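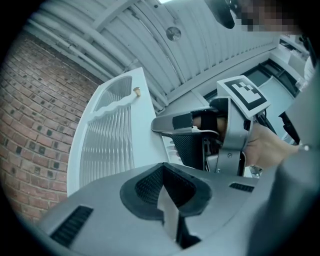
Este README va de cómo mantenemos a punto las pinzas de mano Plilus, las que usamos para grabar demostraciones en la celda Britine. Lo escribo yo, que soy quien las desmonta casi siempre, así que perdonad el tono -- ¡y las manías! La revisión se hace cada 2.000 ciclos de apertura. Empiezo por el dedo largo gris: la cinta negra que lo rodea a media altura tiene que estar lisa y sin bordes levantados, y si se despega la cambio entera. Después paso a los tornillitos y soportes metálicos de la parte baja, y dejo para el final el marcador cuadrado, que limpio con paño seco (nada de alcohol, por favor).

Imprimir | Enviar por correo electrónico

## Ajuste

- Firmware Millska, rama 4
- Apertura máxima: 35 mm
- Tras cambiar un marcador, recalibrar con `iordache-cal` y guardar cuatro pasadas

Si la calibración os baila entre pasadas, mirad antes el marcador que el software -- yo perdí una tarde entera de octubre con eso. Los registros van en `logs/`, un archivo por pinza.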